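4.3 Setting up sign-in protection for staff accounts

This section applies to all staff who hold a Nosby account, including casual and contract staff. Sign-in protection adds a second check after the password has been entered. An account without it will be locked at the end of the grace period set by your site administrator.

Before you begin

Have your work phone and your staff card with you. You will need to be signed in to a computer on the office network. Set-up cannot be completed over the guest wireless service or from a home connection.

If you share a computer with another member of staff, close all browser windows and sign in again under your own name.

Setting up the authenticator

1. Open the Nosby portal and select My Account, then Security.

2. Enter your current password when asked. If the password has not been changed in the past year, you will be sent to the Change Password page first. Follow the instructions in section 4.2 and then return to this step.

3. Select Add a Second Check. A square code will appear on the computer screen.

4. On your work phone, open the Adska app and choose New Account. Hold the phone up to the computer screen until the app recognises the code.

5. The app will show a six-digit number. Type the number into the box on the computer screen and select Confirm. The number changes every 30 seconds. If it changes while you are typing, clear the box and enter the new one.

6. Select Finish. A confirmation message will be sent to your work email address.

Note: The Adska app must be installed from the staff catalogue. Copies obtained elsewhere are not supported and may be removed from your phone without notice.

Saving your recovery codes

7. Return to the Security page and select Recovery Codes. The portal will issue four codes. Each code can be used once.

8. Print the codes or copy them by hand. Store them in a locked drawer or a sealed envelope held by your manager.

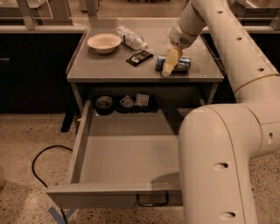

9. Tick the box marked I Have Stored My Codes and select Close. The codes cannot be displayed again after this page is closed. A new set may be requested at any time, and doing so cancels the old set.

CAUTION: Do not keep recovery codes in your email, in a shared folder or in a note on the same phone that holds the app. A person who gains entry to your mailbox would then have everything needed to sign in as you.

Checking that the set-up is complete

10. Sign out of the portal and close the browser.

11. Sign in again with your user name and password. You should be asked for a number from the app. If you are not, repeat steps 3 to 6.

12. Open the Recent Activity page and look through the sign-ins listed there. Report any that you do not recognise, including failed attempts, using the form in section 4.6.

Error messages

Error 905 means that the clock on the phone and the clock on the server do not agree. Set the phone to update its time automatically, restart the app and try again.

"Account not found" means that your record has not yet been copied across from Huda, the payroll system. New staff should allow one full working day after their start date.

After 3 wrong numbers in a row, the account is locked for 15 minutes. Waiting will clear the lock. Calling the help desk will not shorten it.

Requests for your password or number

Stolen account details are bought and sold in bulk, and staff accounts with payment or approval rights are a common target. The mail filter held back more than 3,000 false sign-in messages in November alone. Some will still reach you.

Help desk staff will never ask for your password, your six-digit number or a recovery code, whether by telephone, by email or in person. If you are asked for any of these, end the conversation and report it. If you have already given out a number, change your password at once and then telephone the help desk.

Staff at the Derese office should direct all reports to Tiruwork Belay, Information Security. Staff at other offices should use the contact list in Appendix B.

Section last revised 4 December 2021. It replaces the earlier instructions for text message codes, which are no longer accepted.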